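Bench storage, part 4 of the thread. The Zela rack came down last night, so everything that lived on it is now in bins on the floor and I am deciding what gets a shelf.

Rule so far: if it gets used weekly, it stays within arm's reach. If it has a cap, a nozzle or a spout, it gets an upright slot. Everything else goes in the Prostel bins, lid on, label facing out.

Shelf depth is 89 mm at the narrow end. Fine for boxes stood on end. Not fine for anything longer laid flat, unless it runs parallel to the wall.
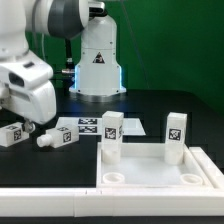 Labels go on end faces from now on. I had been putting them on the long side, and that side disappears as soon as a second item goes down next to it. With a block on its side, like the leftmost white one on the black tabletop, a marker on the end face is still readable. The longer one next to it has a nozzle sticking out of its left end, so measure that type nozzle included -- the body alone will give you the wrong slot.

Dark surface, white parts: keep. I tried a pale mat for most of November and kept losing white caps on it. The mat is going under the sink.

Flat sheets and boards get their own vertical slot, 3 mm wider than the thickest one. Stacked flat they end up under things, and then you move four items to get one.

Someone asked about the Gallagher dividers. They fit, but the tabs are stiff and the short ones lean. I cut mine down and ran a strip of tape along the foot. No leaning so far.

Inventory sheet is at row 2958, mostly fasteners. Anything with no entry goes in the Flernel tray until it has one. The tray is almost full.

Next: the drawer under the bench. It sticks at the halfway point and I have not yet found out what is behind it.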